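Home Reviews Storage Kitchen Garage About

Ornum clear pantry rack, reviewed after a winter of use

Last updated: May

I bought the Ornum rack to fix one cupboard. It's the tall one beside our fridge, deep enough that anything at the back goes stale before we find it, and for years it held tea, crackers, muesli bars and three half-used boxes of lasagne sheets. The rack is a clear open shelving unit meant for packaged dry goods. It cost me $80 from Vuorinen, plus delivery, and it has now been in daily use since the start of last winter.

It comes flat in a long carton. There are two side panels, the shelves, a bag of clips and a folded sheet of drawings with no words on it. The clips go into slots in the side panels and the shelves press down onto them. The drawings show the clips facing inward, but don't make it clear that the top pair are a different shape from the rest. I put mine in the wrong way around and had to pull the whole thing apart. The second attempt took 40 minutes, most of it spent getting clips back out with a butter knife.

Once it's together it stands up straight and doesn't rock. I'd expected some sway, as the older Castura model my sister owns leans if you load one side. The Ornum has a bar across the back at mid-height and that seems to do the job. The feet are small rubber discs that stick on. One came off in the first week and I glued it back.

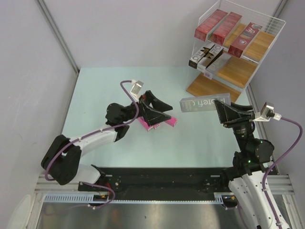
The shelves are pitched for supermarket cartons, and this is where the rack earns its money. Tea boxes, stock cubes, cake mixes and cracker packets stand upright with enough room above to tip them out. Cereal doesn't fit anywhere except the top. You can move the shelves, but only in steps as wide as the clip slots, and if you give one shelf enough height for cereal you lose the one above it. We gave up and keep the cereal on the bench.

Tins are another matter. The instructions from Wemimix, who distribute the rack here, give a limit per shelf and I stayed under it. Even so, the second shelf took on a slight bow after a month of tinned tomatoes. I moved the tins to the bottom, and the bow has mostly gone. If you mainly store tins and jars, buy something in steel.

Cleaning is easy but frequent. Clear plastic shows flour, fingerprints and the ring left by a honey jar. I wipe it down on Monday while the kettle boils, using warm water with a drop of dishwashing liquid and a microfibre cloth. Don't use the scourer side of a sponge. I did once, near the front edge, and the scratches catch the light every time the cupboard is open. Spray cleaner left streaks that took longer to polish off than the original mess.

The colour of the plastic hasn't changed that I can tell. Ours is behind a door, though, so it gets very little sun. Jouko Rissanen, who runs the kitchenware shop where I first saw one, has had his in the front window for longer than I've owned mine and says the side nearest the glass has yellowed a bit. I'd keep it out of direct light.

There are a few smaller things I would change. The front lip on each shelf is too low, so narrow boxes like gelatine and yeast slide forward when the cupboard door is shut hard. I cut a strip of drawer liner for each shelf and that stopped it. The side panels have an open pattern which looks fine but lets small sachets fall through into the gap beside the wall. And spare clips aren't sold separately. I asked, and was told to order a second full set of fittings — $40, half the price of the rack.

The main benefit has been seeing what we own. I've stopped buying rice noodles on the assumption that we've run out. We've also thrown out less, although I haven't kept any sort of record.

Compared with the Castura, the Ornum is steadier and easier to wipe, but the Castura has better shelf spacing and takes cereal without any fuss. The Castura also comes with spare clips in the bag. If they cost the same I'd find it a hard choice. At the moment the Ornum is cheaper, and I'd buy it again for boxes and packets.

Suits: deep cupboards, boxed dry goods, craft supplies.
Doesn't suit: tins, cereal, sunny windows.

Update: Oskari Salminen wrote in to ask whether two racks can be stacked. The maker sells a joining piece, but I haven't tried it and wouldn't do it without fixing the top one to the wall.

2 comments 40 shares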